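로봇에게 손짓으로 가르치기
어린이 과학 읽을거리

로봇은 똑똑하다고들 합니다. 그런데 로봇에게 "저기 봉지 좀 집어 줘"라고 말하면 어떻게 될까요? 아무것도 배우지 않은 로봇이라면 가만히 있습니다. 여러분이 방 청소하라는 말을 들었을 때와 비슷하지만, 로봇은 못 들은 척하는 것이 아니라 정말로 모르는 겁니다.

그래서 사람이 가르쳐야 합니다. 오늘은 그 방법 두 가지를 알아봅시다.

첫 번째, 손을 잡고 가르치기

어릴 때 어른이 여러분 손을 감싸 쥐고 이름 쓰는 법을 알려 준 적이 있나요? 로봇에게도 똑같이 합니다. 사람이 로봇 팔을 붙잡고 천천히 움직이면, 로봇은 팔의 마디마다 얼마나 구부러졌는지를 기억합니다. 마디 속에는 각도를 재는 센서가 들어 있습니다. 사람의 팔꿈치에는 그런 것이 없어서 우리는 대충 느낌으로 삽니다.

이 방법은 간단하지만 힘이 듭니다. 팔이 두 개인 로봇이라면 더 그렇습니다. 왼팔을 밀고 오른팔을 당기다 보면 누가 누구를 가르치는지 헷갈립니다.

두 번째, 멀리서 조종하기

사람이 조종 장치를 잡고 움직이면 로봇 팔이 그대로 따라 합니다. 어려운 말로 '원격 조종'이라고 합니다. 게임기 조종과 닮았지만, 게임처럼 신나지는 않습니다. 같은 동작을 하고, 또 하고, 점심 먹고 와서 또 해야 하니까요.

파르노라 연구실의 무라카미 히요리 씨는 물건을 한쪽 집게에서 다른 쪽 집게로 넘기는 동작을 하루에 100번 보여 준 적이 있습니다. 일을 마치고 집에 가서 젓가락을 들었더니 손이 저절로 집게처럼 움직였다고 합니다.

왜 그렇게 여러 번 할까요?

로봇은 한 번만 보면 그 한 번만 압니다. 물건이 손가락 한 마디만큼 옆에 있어도 엉뚱한 허공을 자신 있게 집습니다. 그래서 물건을 여기에도 놓고 저기에도 놓으면서 보여 줍니다. 그동안 컴퓨터는 카메라에 보이는 모습과 팔의 움직임을 짝지어 저장합니다. 이런 기록이 많이 모이면, 컴퓨터는 '이렇게 보일 때는 이렇게 움직이는구나' 하는 규칙을 찾아냅니다. 파르노라에서는 넘겨주기 하나를 가르치는 데 기록 254개를 썼습니다. 그중 28개는 물건을 떨어뜨린 기록이라 따로 빼 두었습니다. 로봇이 떨어뜨리는 법까지 열심히 배우면 곤란하거든요.

가장 까다로운 것은 흐물흐물한 물건

나무토막은 얌전합니다. 어디를 잡아도 나무토막 모양입니다. 하지만 비닐이나 그물망처럼 부드러운 물건은 잡을 때마다 모양이 바뀝니다. 접히고, 늘어지고, 반짝거려서 카메라를 속이기도 합니다. 두 집게가 이런 것을 주고받으려면 한쪽이 단단히 잡을 때까지 다른 쪽이 놓지 말아야 합니다. 사람은 이걸 생각도 안 하고 합니다. 로봇에게는 큰 숙제입니다. 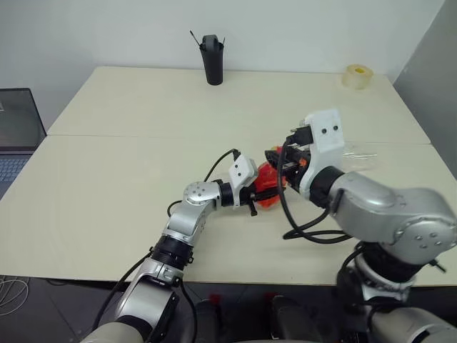 코조 본수는 그래도 로봇이 부럽다고 적어 보냈습니다. 피아노 학원에서는 선생님이 손을 잡아 줘도 다음 날이면 다 잊어버리는데, 로봇은 한번 저장하면 안 잊어버리지 않느냐는 겁니다. 맞는 말입니다. 다만 로봇은 틀리게 배운 것도 안 잊어버립니다. 그럴 때는 잘못된 기록을 골라내고 다시 가르쳐야 하는데, 그 일은 피아노 연습보다 지루합니다.

집에서 해 보기

친구와 둘이 해 보세요. 한 사람은 눈을 감고 로봇이 됩니다. 다른 사람은 로봇의 손목을 살살 잡고 움직여서 양말을 왼손에서 오른손으로 넘기게 합니다. 세 번 가르친 다음에는 손을 놓고, 로봇 혼자 눈을 감은 채 해 보라고 하세요. 잘하면 양말을 옆으로 조금 옮겨 놓고 다시 시켜 봅니다. 로봇이 투덜거려도 괜찮습니다. 진짜 로봇과 다른 점이니 공책에 적어 두세요.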